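### 4.2 Table-clearing trials

The household set comprised 384 demonstrations recorded at the Oston site, of which 49 were held out for evaluation. Each task was attempted by the Gallardo policy seven times per starting layout, with object positions reset by hand between attempts. An attempt was scored as complete only if every item reached its target zone upright and without operator contact.

Rigid items with a clear grasp axis gave few failures. Soft and flat items gave most of them, in line with the shop-floor results in Section 4.1, where the Dircombe parts bins produced the same split. Hsieh and Kälin scored the recordings separately and resolved three disagreements by joint review.

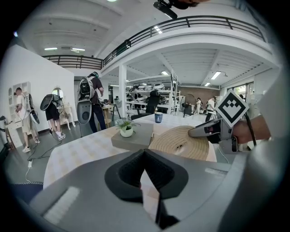 **Figure 3.** Table-clearing setup with two hand-held grippers.

Contact height was the main source of error in the household set. The policy estimates it from the gripper view alone, and the estimate degrades when the gripper covers its own target. A coiled rope mat partly hidden by the gripper nose, as in Figure 3, offers no handle or raised rim, whereas the mug farther back offers a rim. We therefore report flat items separately in Table 5.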